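Grurnen Amateur Players
Minutes of the props and costumes meeting, 9th August

Fifteen minutes late starting, which was me, sorry. I'm writing these up from my own scribbles so if I've put something in that you didn't say, shout before the next one and I'll change it.

Last minutes

Agreed as correct, apart from the bit where I wrote that the autumn play was a musical. It isn't. There is one song in it and we may be cutting that.

The autumn show

We're doing Zacharias, in the third week of October, and we're down to 2 acts now that the station bit has gone. I'm glad, I never knew how we were going to do the steam. The whole thing happens in one sitting room and that makes life much easier for us — no trucks, no flats to drag on in the dark. We do need the sitting room to look like people have lived in it for years, though, and at the moment our furniture store has a card table, a throne and the bar from the panto.

Long talk about the sofa. It has to take three people in the second act and it has to be light enough for the crew to turn round in the interval. Brown was suggested, then green, and then we went round again and settled on grey, as the lights can do more with it. I've said I'll ask about borrowing one before we spend anything.
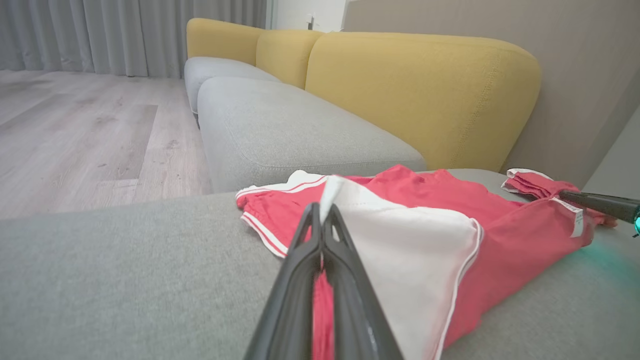 Budget next. We have 400 pounds for props and costumes together, which sounds lovely until you start writing things down. Graltora have quoted us 78 for hire of the dinner suits and the maid's outfit, with cleaning on top if we bring them back with make-up round the collars. We did last year, so please, everyone, old T-shirts on when you're doing your faces! Agreed to accept the quote. I'm to ring them and find out whether the suits can come a week early for the photo call.

The rest of the clothes we can do ourselves. I've been through the rails upstairs and there's plenty for the aunts. The father's cardigan has moth and I've put it in a bag in the freezer at home, next to the peas. Trousers are the trouble as always. If you have any old-fashioned high-waisted ones in the loft, any size at all, bring them to rehearsal and leave them on the piano.

Somebody asked if the daughter could change on stage, behind the screen, to save the long pause before the letter. I like it but it needs a dress that comes off in one go, so it'll be a false back with Velcro, and Velcro is very loud. We'll try it with poppers first. Action: me.

Props list

Mostly found. Still wanted: a wind-up clock that doesn't tick, a decanter, a soda siphon, a birdcage (big enough to be seen from the back, please, last time it looked like a lantern) and a telephone with a proper dial. The letter gets torn up every night and we need 34 of them, counting rehearsals and a few spare. I'll type one and copy it at the library.

Then we got on to the interval turnaround, which took longer than everything else put together. The plan is for the sofa to face front in the first act and go side-on for the second, with the rug moved as well so it looks like another end of the room. I think the audience will get it. Others thought they'd just wonder why the family had been shifting furniture.
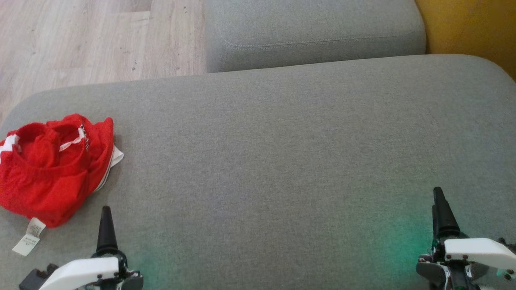
A voice from the back said that we were making hard work of it, and that in the old hall we used to leave everything where it was and change the curtains and the lamp, and people clapped when the lights came up. There was a fair bit of nodding. We agreed to mark both layouts on the floor with tape at the next rehearsal and have the director pick. I've got white tape and yellow tape, enough for both.

Storage

The Jestum Road garage is full again. We talked about a clear-out and everybody was in favour until we came to the rowing boat. The boat is staying for now. The broken rostra are going, and so is the carpet that smells. If you've lent us anything over the years and want it back, put a label on it before the end of the month.

Any other business

Tea money is short. The urn needs descaling. Can whoever has the good scissors please return them, they're the orange-handled ones and they are for fabric only, never ever paper.

Next meeting same place, after the read-through. I'll bring biscuits and the freezer cardigan.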